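Vider la chambre du fond : la galerie

Publié le 3/10/23 par Régis Marchal
Rubrique : Maison / Rangement
Retour aux galeries

La chambre du fond n'avait pas été triée depuis notre arrivée dans l'appartement. Elle servait de chambre d'amis, de buanderie et de réserve, avec un lit, une commode et un placard dont la porte ne fermait plus. En août, nous avons décidé de la rendre utilisable avant la venue de Lovisa Haugland, qui reste chez nous tout l'automne.

Le travail a pris 13 jours, le soir après le repas et deux dimanches entiers mis bout à bout par petites séances. Les notes ci-dessous suivent l'ordre des opérations. Les prix sont ceux que nous avons payés.

1. La méthode

Tout ce qui est en tissu passe d'abord par le lit. On pose, on trie, on plie, et le lit doit être libre le soir pour que quelqu'un puisse y dormir. Catriona Yule nous avait conseillé de commencer par le placard. Nous avons commencé par le lit et nous ne le regrettons pas : il donne une grande surface à bonne hauteur, et le dos s'en porte mieux.

2. Les catégories

À garder dans la chambre, à garder ailleurs, à donner, à recycler. Une cinquième catégorie, « à voir plus tard », a existé pendant deux soirs. Elle grossissait plus vite que les autres et nous l'avons supprimée.

3. Le placard

Une tringle, trois étagères, un fond en bois brut. Les étagères ont été lavées à l'eau et au savon noir, puis laissées à sécher une nuit, portes ouvertes. La tringle penchait à gauche. Kenneth Mowat est passé avec un niveau et deux chevilles plus longues, et elle tient depuis.

4. La porte qui ne fermait plus

La charnière du bas avait pris du jeu. Les vis d'origine étaient trop courtes. Celles de marque Weltier, achetées au détail, ont été posées après rebouchage des trous avec des allumettes et de la colle à bois. Comptez une demi-heure par charnière si vous n'avez pas l'habitude.

5. La commode

Le tiroir du haut pour les petites choses, celui du milieu pour le linge de nuit, celui du bas pour les draps. Le papier de fond datait des anciens locataires. Il est parti en une seule feuille, et nous l'avons remplacé par des chutes de papier peint.

6. Les sacs et les housses

Nous avons essayé les housses sous vide Ollinar pour les couettes. Elles font gagner de la place, mais celle du dessous avait repris de l'air au bout d'une semaine. Pour les vêtements, un sac souple posé au sol à côté du lit suffit largement : on y met ce qui doit changer de pièce et on le vide le soir même.

7. Les dons

56 pièces sont parties, surtout des vêtements d'enfant et des manteaux. Ruairi Forsyth les a emmenées dans sa voiture en un seul voyage. Les articles tachés ou troués vont au bac textile, dans un sac fermé. Les chaussures doivent être attachées par paires.

8. Le linge de lit

C'est la partie la plus longue. Les parures dépareillées ont été regroupées par taille, sans tenir compte des motifs. Une étiquette en tissu cousue dans l'angle indique la largeur, ce qui évite de déplier trois draps pour en trouver un.

9. Le lit, en plein tri

La couverture polaire rose au gros chat jaune reste sur le lit, et le couvre-lit bleu à fleurs ira avec les affaires d'hiver. Au fond, contre le mur, les vêtements sombres attendent leur tour avec la chemise bleu clair et la serviette rayée marron et crème. On retrouve aussi des bonbons, comme celui-ci, dans son emballage rouge à motif de fraise.

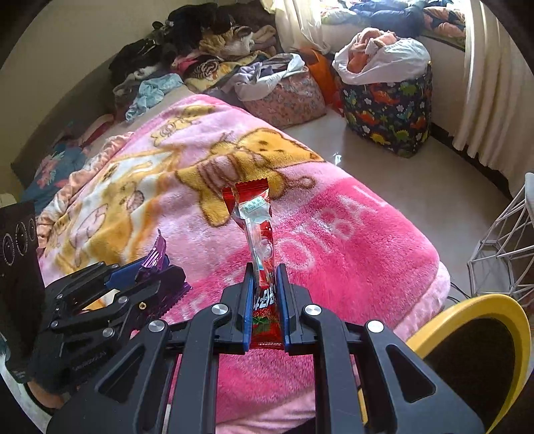
Les lainages et les polaires ont été traités en dernier. Ils prennent du volume et font croire que rien n'avance, alors qu'une fois pliés en trois puis roulés, ils tiennent sur une seule étagère. Les serviettes sont allées dans la salle de bains, où il restait de la place sous le lavabo.

10. Ce qu'on trouve dans les poches

Des tickets, des élastiques, des mouchoirs, une clé de cadenas sans cadenas. Nous vidons maintenant les poches avant de poser un vêtement sur le lit. Les sucreries vont dans un bocal à la cuisine si l'emballage est intact, à la poubelle dans le cas contraire.

11. Les rangements ajoutés

Deux caisses plates à roulettes de la marque Katus, à glisser sous le sommier. Mesurez la hauteur libre avant d'acheter, pieds du lit compris. Une première paire, trop haute de 2 cm, a dû être rapportée au magasin. Le panier Tosh prévu pour le linge sale a fini dans l'entrée avec les écharpes.

12. Ce qui reste à faire

Repeindre le mur derrière le lit, fixer une patère près de la porte, trouver un rideau plus épais. Lovisa préfère garder la lampe actuelle, donc nous n'y touchons pas.

Les questions sur les charnières ou les caisses peuvent être posées dans les commentaires. Prochaine galerie : le débarras sous l'escalier.

Galerie précédente : Les étagères de la cuisine
Galerie suivante : à venir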